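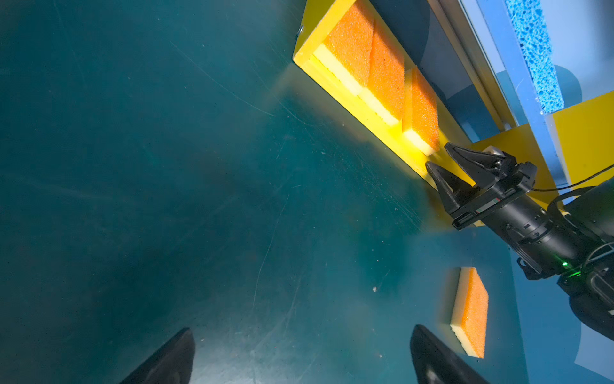 Nerach open day, Friday. Quick write-up before I forget it all.

Got to Kitden early, parked behind the feed store, walked over. The pan works is smaller than the website makes it look. One long brick building, a loading dock, a shop up front that used to be the office. Coffee was out. Decent coffee. Name sticker, safety glasses, orange earplugs, off we went. Group of 15, mostly home cooks, a couple of people who clearly run restaurants and asked all the hard questions.

First stop, steel store. Sheets come in flat and oiled, get stamped into discs on a press older than the building (their joke, they told it twice). Carbon steel only. No cast iron, no nonstick, and they got a little touchy when somebody brought up nonstick. The discs are sharp at the edge at this point and we weren't allowed to touch. Fair.

Then spinning. Best part of the day for me. The disc gets clamped over a former, lathe starts up, and the operator leans on a roller arm till the steel folds down into a pan shape. Takes hardly any time. You can see the faint rings it leaves on the inside, and I always thought those were just there for looks. They grind them down on the Joseph line, which is their pricier range, and leave them on the everyday pans. Asked which cooks better. Shrug. "Whichever one you use."

Handles after that. Two rivets on the small pans, more on the big ones, hammered by hand press. The handle angle on the Joseph skillet is steeper than on the old one I have at home and I asked why they changed it. Short answer: people complained about it catching the oven door. Mine catches the oven door. So there you go.

Seasoning room. Hot in there, take a layer off before you go in. Pans get wiped with a thin coat of oil, wiped again so it looks like there's none left, then go through an oven that runs up to 500 degrees. Smells like a diner. They do it more than once but woudn't say how many times or which oil. Someone in the back guessed grapeseed and got a smile and no answer.

Things I wrote down about seasoning at home:

Less oil than you think. Then less than that.
Upside down in the oven.
Sticky pan = too much oil. Scrub it off and start over, no shame.
Tomato sauce will strip a new one. Wait a few months.
Soap is fine!! Soaking is not.

Lunch was in the yard, eggs and potatoes cooked on their pans, obviously. Eggs slid. Demo eggs always slide. Potatoes were better than the eggs, nice crust, too much salt.

After lunch a Q&A on care and cleaning, and this is where it got a bit heated, in a friendly way.
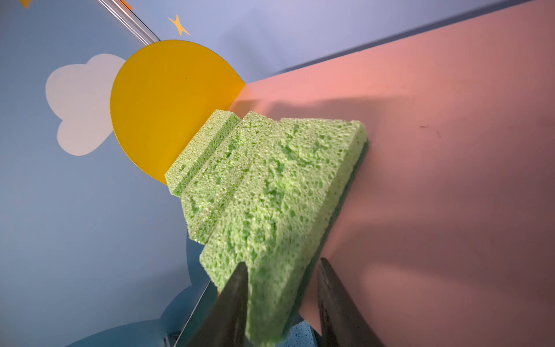
A woman near the front put her hand up and said she'd ruined two carbon steel pans by leaving them to air dry overnight, and could they please print that on the box in big letters. They said it is on the box. She said not big enough. General agreement from the floor. The fix for rust is the same as for sticky, btw: scrub to bare steel, dry on the burner, oil, heat. They'll also do it for you if you mail it in, though shipping on the big pans gets silly.

Other question that came up was Mosen, the other brand everybody compares them to. Diplomatic answer. Mosen's are thinner, heat faster, warp easier on induction, good for crepes. I own a Mosen crepe pan and have no complaints, for what its worth.

Last stop, seconds table in the shop. Worth the drive by itself. Scratches, crooked stamps, one handle a hair off center. I only meant to look. Came home with the small skillet and a lid that turns out not to fit anything I own. Most of the good stuff was gone by 2, so do the shop BEFORE the tour if you go, they'll hold your bag at the register.

Parts of the tour were hard to hear over the press. Stand up close. Closed shoes required and they do check, somebody got sent back to the car. Stairs up to the seasoning room, no elevator that I saw. Next one is in April, sign up at the shop.

Home | Visits | Pans | Knives | Care & Repair | About

Comments

Went to the last one and the lathe guy let us hold a finished blank. Way lighter than I expected. Did you see any of the 6 inch pans on the seconds table? Been after one forever.

Reply from the author: one, yes, and it left in someone else's bag while I was looking at lids. Sorry.

Tomato sauce warning is real. Did a shakshuka in week one and had gray eggs.

Do they take kids on the tour? Couldn't find it on their page.

Soaking is how I lost my first one too. Big letters on the box please.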